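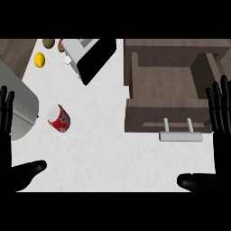 Protokoll der Mitgliederversammlung
Börsenstammtisch Fultby e. V.

Datum: 06.07.2022
Ort: Gaststätte Rezende, Nebenraum
Beginn: 19:00 Uhr
Ende: 21:15 Uhr
Versammlungsleitung: Adel El Khatib
Protokoll: Min-kyu Do
Anwesend: Cleiton Batista, Valdir Camargo, Min-kyu Do, Adel El Khatib, Marcelino Mendonça sowie vier weitere Mitglieder laut Liste, zusammen 9 Stimmberechtigte

TOP 1 Begrüßung und Tagesordnung
Adel El Khatib eröffnet die Versammlung und stellt die Beschlussfähigkeit fest. Die Einladung ist fristgerecht zugegangen. Valdir Camargo beantragt, den Punkt Depotgebühren vor den Punkt Musterdepot zu ziehen. Kein Widerspruch. Die geänderte Tagesordnung wird einstimmig angenommen.

TOP 2 Protokoll der letzten Sitzung
Marcelino Mendonça weist darauf hin, dass er beim Beschluss zur Ausschüttung mit Enthaltung gestimmt hat und nicht mit Ja. Das Protokoll wird entsprechend geändert und danach genehmigt.

TOP 3 Depotgebühren
Die Depotbank hat eine Änderung des Preisverzeichnisses angekündigt. Für das Gemeinschaftsdepot fielen im abgelaufenen Geschäftsjahr 414 Euro an Ordergebühren und Depotentgelt an. Cleiton Batista hat die Konditionen eines zweiten Anbieters eingeholt und verteilt eine Übersicht. Ein Wechsel wäre beim Depotentgelt günstiger, bei Orders an Auslandsbörsen teurer. Valdir Camargo fragt nach der Übertragung der Anschaffungsdaten – nach Auskunft des Anbieters werden diese mitgeliefert, eine schriftliche Bestätigung liegt noch nicht vor.
Beschluss: Die Entscheidung wird auf die Sitzung im August vertagt. Cleiton Batista holt die Bestätigung bis dahin ein.

TOP 4 Gemeinschaftsdepot
a) Betamico
Die Aktie ist nach der Gewinnwarnung unter die im Frühjahr vereinbarte Verlustgrenze gefallen. Eine Stop-Order war nicht hinterlegt. Marcelino Mendonça möchte die Position halten und verweist auf den Auftragsbestand. Adel El Khatib hält dagegen, dass die Verlustgrenze gemeinsam beschlossen wurde und für alle Werte gilt. Nach längerer Aussprache wird abgestimmt.
Beschluss: Verkauf der gesamten Position zum nächsten Handelstag. 6 Ja, 2 Nein, 1 Enthaltung.

b) Flevex
Min-kyu Do stellt den Wert vor. Die Verschuldung ist niedrig, die Dividende wurde zuletzt nicht erhöht. Kritisch gesehen wird der geringe Börsenumsatz, deshalb soll nur mit Limit gekauft werden.
Beschluss: Kauf für höchstens 4000 Euro einschließlich Gebühren, Limit 20 Euro je Aktie, Order gültig bis Monatsende. 7 Ja, 2 Enthaltungen. Ausführung durch Valdir Camargo.

c) Stop-Orders
Künftig wird bei jedem Kauf sofort eine Stop-Order hinterlegt. Wer die Kauforder ausführt, ist auch dafür zuständig und schickt die Bestätigung per Mail an alle. Einstimmig.

TOP 5 Musterdepot
Das Musterdepot wird seit dem Winter nicht mehr regelmäßig gepflegt. Cleiton Batista schlägt vor, es einzustellen. Min-kyu Do würde es für neue Mitglieder gern weiterführen und übernimmt die Pflege der Tabelle zunächst bis zum Jahresende. Kein förmlicher Beschluss.

TOP 6 Verschiedenes
– Die Erträgnisaufstellung liegt vor und kann bei Valdir Camargo eingesehen werden.
– Marcelino Mendonça bietet für die nächste Sitzung einen Kurzvortrag über Anleihen mit kurzer Restlaufzeit an.
– Die Zugangsdaten für den Kursdienst wurden geändert. Wer sie noch nicht hat, meldet sich bei Min-kyu Do.
– Zwei Mitglieder haben den Monatsbeitrag noch nicht überwiesen und werden angeschrieben.

Die nächste Sitzung findet im August am gleichen Ort statt. Der Termin wird per Mail abgestimmt.

Für das Protokoll: Min-kyu Do
Versammlungsleitung: Adel El Khatib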